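9월 동네 소식, 종이 포장 다시 배우기 모임이 돌아옵니다!

여름 내내 쉬었던 포장 모임을 9월에 다시 엽니다. 장소는 지난번과 같은 Festdale 2층이고, 시작은 저녁 7시예요.

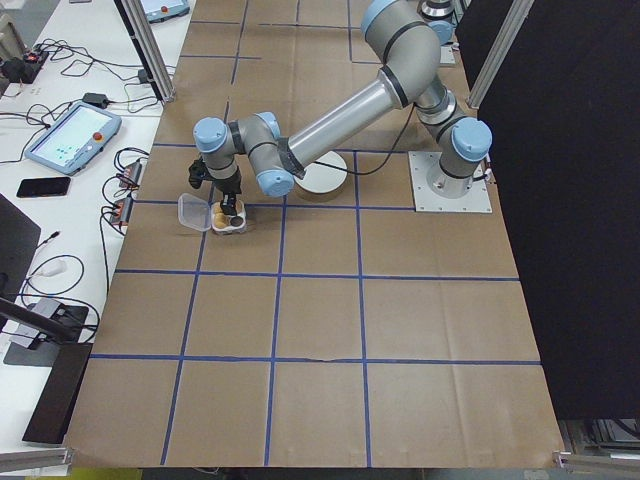
이번에는 크라프트지만 씁니다. 리본도 비닐도 없이 종이와 끈으로 끝까지 가 보려고요. 봄 모임 때 Jucélia Assunção 선생님이 병을 싸는 법을 보여 주셨는데, 주름을 한쪽으로 촘촘히 눕혀 가며 바닥을 마무리하는 그 손놀림을 잊을 수가 없어요. 저는 집에 와서 간장병으로 연습하다가 종이를 반 롤이나 썼답니다(간장병이 그렇게 미끄러운 줄 몰랐어요!). 그래서 이번엔 병 싸기를 맨 앞에 넣어 달라고 제가 졸랐습니다.

병 다음은 책, 그다음은 모양이 제멋대로인 물건입니다. 찻주전자나 화분, 아이 장난감처럼 늘 골치 아팠던 걸 하나씩 가져와 주세요. 지난번에 우산을 들고 오신 분이 있었는데 다 같이 매달려서 결국 손잡이까지 쌌어요. 접는 순서를 두고 의견이 갈려서 꽤 시끄러웠고, 그 시간이 제일 재미있었습니다.

종이 두께 이야기도 조금 할게요. 너무 얇은 종이는 모서리에서 잘 찢어지고, 두꺼운 종이는 접은 선이 자꾸 벌어집니다. Cleiton Pimentel 씨가 Grodano에서 두께가 다른 종이를 2종 구해 오기로 했으니 직접 접어 보고 비교해 보세요. 저는 두꺼운 쪽 편입니다. 자 끝으로 선을 한 번 꾹 눌러 주면 각이 얼마나 예쁘게 서는지 몰라요! Cleiton 씨는 얇은 쪽이 낫다고 하시니 그날 결판을 내 봅시다.

모임은 두 시간쯤 걸리고 자리는 12명까지입니다. 가위와 자는 쓰던 것을 가져오시고, 종이와 면 끈은 저희가 준비합니다. 칼을 쓰실 분은 받침도 챙겨 주세요. 초등학생은 보호자와 함께 오면 좋겠습니다.

남은 자투리는 버리지 말고 모아 주세요. 손바닥만 한 조각도 꼬리표나 작은 봉투로 쓸 수 있거든요. 봄에 모은 자투리로 만든 봉투가 209장인데, 전부 Peixoto 책방에 보냈더니 씨앗 나눔에 잘 쓰고 있다는 답장이 왔어요. 분꽃 씨앗이 담긴 봉투도 하나 같이 왔는데 접은 모양을 보니 제가 만든 것 같더라고요. 어찌나 반갑던지!

신청은 Festdale 1층 게시판에 이름을 적거나 이 소식지에 답장을 주시면 됩니다. 오기 전에 싸고 싶은 물건을 한 줄 적어 주시면 종이를 넉넉한 크기로 잘라 두겠습니다. 자전거 바퀴를 적으신 분, 보았습니다. 종이 크게 잘라 놓을게요.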